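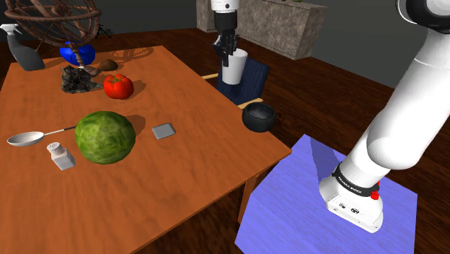 1/ Cabbage month, day one

It's October, which in our house means cabbage every which way, and I am so happy about it!! I'm cooking my way through my grandmother's notebook (Moschos side, the loud side) and posting as I go.

2/ First up is lahanorizo, cabbage and rice. One green cabbage, one onion, a mug of medium grain rice, a can of tomatoes, lots of olive oil, lemon at the end. You can make it on a Monday after work with your coat still on. I have.

3/ Salt the cabbage as soon as it goes in the pot. I used to wait until the rice was done and it always tasted like two separate dinners. Now it slumps down in its own juice and gets sweet, and I barely add any water.

4/ My cousin Iraklis Tsakiris says no tomato, ever. Iraklis puts dill in everything, so make of that what you will. (Okay, his is also delicious. Don't show him this.)

5/ Someone asked about picking a good one. Go for heavy. Heavy for its size, leaves tight, stem end not gray and cracked. I got mine at the Drernport market from the stand by the bus stop. The loose floppy ones are fine for soup.

6/ Cabbage rolls are this weekend! The notebook says "boil until the leaves let go," no time given. Mine took 14 minutes with the core cut out, then I peeled off the outside ones and put the rest back in.

7/ The rolls then simmer for 90 minutes with a plate on top to hold them down. Yes, a regular dinner plate, upside down. The smell gets into the curtains and I don't mind one bit.

8/ Leftover core: slice it thin, salt, lemon, eat it standing at the counter. Best part of the whole vegetable and I will fight for it.

9/ Glykeria Moschos (my aunt, keeper of the notebook) just texted that I skipped the bay leaf in the lahanorizo. Two bay leaves. Consider this the correction.

10/ Next I want to try a quick slaw with vinegar and caraway, and maybe a pie if I can find the good phyllo. If your family has a cabbage thing, please tell me, I have around 30 days of dinners to fill and half a head in the fridge already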